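On Keeping a Household Inventory

March 25, 2023
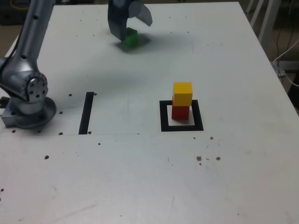 Photo: Ott Ķēniņš

It has been my practice for several years to maintain a written inventory of the contents of my home. Readers of this blog have asked on more than one occasion how the list is organized, and I am setting out the method in one place so that I may refer to it in future.

The inventory began in September, in the year we moved to the apartment on Toom Street. The insurer requested a schedule of belongings above a certain value, and I found that I could not supply one. I knew that we owned a sewing machine and two good coats. I could not state when either had been bought, or what had been paid. The schedule I submitted was thin, and the premium was set accordingly.

The present list contains 117 entries. Each entry records the name of the item, the room in which it is kept, the month of purchase, the price paid and the location of the receipt. Items of small value are grouped. All kitchen knives, for instance, form a single entry, as do bed linens. Books are excluded and have a list of their own, begun by my late aunt and continued by me with less discipline.

The total at the last revision came to 3,885 euros. The previous total was 3,931. The difference is explained almost entirely by the sale of a bicycle to Sioned Kemeys, who had been asking for it since the winter, less the purchase of a reading lamp for the back bedroom.

I should say a word about receipts. Paper receipts fade, particularly those printed on the thin glossy stock used by most shops. Mine are now photocopied within the week and filed by room. The originals are kept in an envelope behind the copies. Birutė Avotiņš has written to recommend scanning everything and discarding the paper. I have considered this and am not yet persuaded, although I concede that her cabinet is a good deal smaller than mine.

Certain matters remain unsettled. Gifts are difficult to enter, as the price is unknown and it would be improper to inquire. At present I leave the column blank. Items on loan are a further difficulty – the large stockpot belongs to Ieva Krūmiņa, but it has stood in our kitchen for so long that a visitor would certainly take it for ours. It is entered with her initials in the margin.

Revision takes place twice a year and occupies one afternoon. I begin at the front door and proceed clockwise through the rooms. The storage unit in the basement is done last, with a flashlight, and its four entries have not changed since the list was started.

The next post will deal with the book list, including the question of the missing atlases.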